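3.2 Table Setup and Item Selection

Each household session in the Truldale study used a single table with its own cloth left in place. Plain surfaces were ruled out at the design stage, because the earlier Momon protocol had produced sorting behavior that did not carry over to furnished kitchens. Patterned cloths make small produce harder to pick out from the background, particularly where the colors of the print come close to those of the items.

Produce was drawn from a common pool of fruits and vegetables. Items were selected to differ in color, surface finish and outline, while remaining small enough to share one shallow open box. No attempt was made to match ripeness within a type. Green and red tomatoes were therefore treated as separate entries in the item list, following the coding scheme of Xavier (Section 2). Figure 3 shows a table partway through a session, with one orange citrus fruit in the red-sided box, a green tomato held above the cloth, and further items lying in a loose row in front of the box.

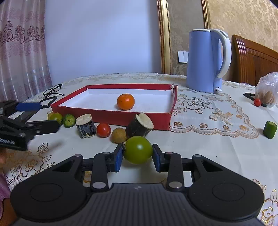

Figure 3. Mixed produce on a printed tablecloth, with the shared box at the middle of the table.

3.3 Placement Coding

Placement was coded from the resting position of each item inside the box. A placement was accepted when the item lay fully within the walls and touched the floor of the box. Items resting on other items were coded separately as stacked. Box condition was not controlled; torn corners were recorded in the session notes and the box stayed in use.

Across the Aguiar and Hellar subsets, 1,085 placements were coded, of which 173 were stacked. Odair Xavier coded both subsets, and a second coder repeated the Hellar subset without access to the first set of labels. Disagreements were confined to round items touching a side wall, and these were resolved by applying the floor-contact rule a second time.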